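Der Greifer vom Küchentisch 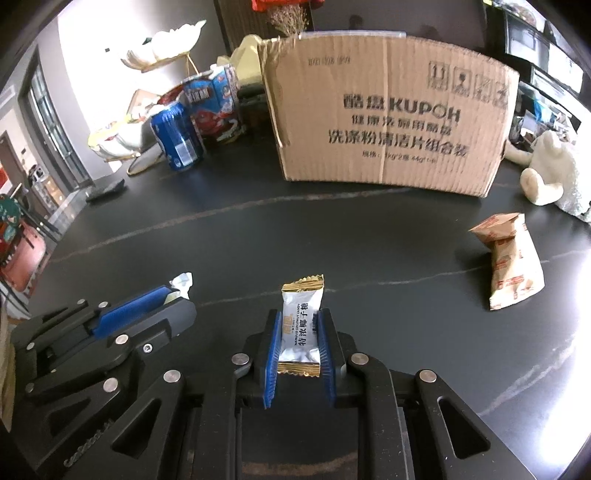
Angefangen hat Grímur Toft mit einem Greifer, der für alles zu kräftig war. »Der erste hat mir jede Verpackung zerdrückt«, sagt er. »Ich hatte die Übersetzung falsch gerechnet und es erst gemerkt, als der Keks schon Mehl war.« Seit Februar baut er an der jetzigen Fassung, abends nach der Arbeit, unter dem Namen Skivora.

Gehalten und geführt wird das Gerät mit der Hand. Zwei Finger laufen parallel aufeinander zu, bewegt über Gelenkarme, die mit Schrauben als Drehpunkten verbunden sind. Die dreieckigen Aussparungen sparen Gewicht. »Am Anfang waren die Arme massiv. Nach einer halben Stunde tat mir das Handgelenk weh, also habe ich herausgenommen, was ging.« Die Hand-Version wiegt jetzt 46 Gramm weniger als die vorige.

Am längsten hat er an den blauen Belägen gearbeitet. Glatte Flächen rutschten auf Folie, zu weiche verzogen sich beim Schließen. Geblieben sind Beläge mit Rippen. »Ich habe 26 Beläge gegossen. Zwei davon würde ich wieder nehmen.« Die Form dafür hat ihm ein Bekannter aus der offenen Werkstatt Rirnance gefräst, den Rest macht er zu Hause.

Geübt wird mit Kleinkram, am liebsten mit Süßigkeiten. Ein Kokosbonbon in Folie sei schwieriger, als man denke, sagt Toft. Die Enden sind gecrimpt und geben nach, man muss es an den schmalen Seiten fassen, damit es aufrecht bleibt. »Mit einer Schraube ist das keine Kunst. Die hat überall dieselbe Härte.«

Einen Motor hat Skivora noch nicht, der soll im nächsten Schritt kommen. Toft schwankt zwischen einem Servo, den er aus einem alten Projekt namens Vidal übrig hat, und einem kleineren, für den er die Halterung neu zeichnen müsste. »Der alte passt mechanisch, aber er brummt im Stand. Das macht mich wahnsinnig.«

Was er anderen raten würde? »Die Bolzen nicht zu fest anziehen. Ich habe mir damit 4 Arme ruiniert - und jedes Mal gedacht, es liegt am Druck.« Die Zeichnungen will er freigeben, sobald die Bohrungen stimmen. Im Moment reibt er sie noch von Hand nach.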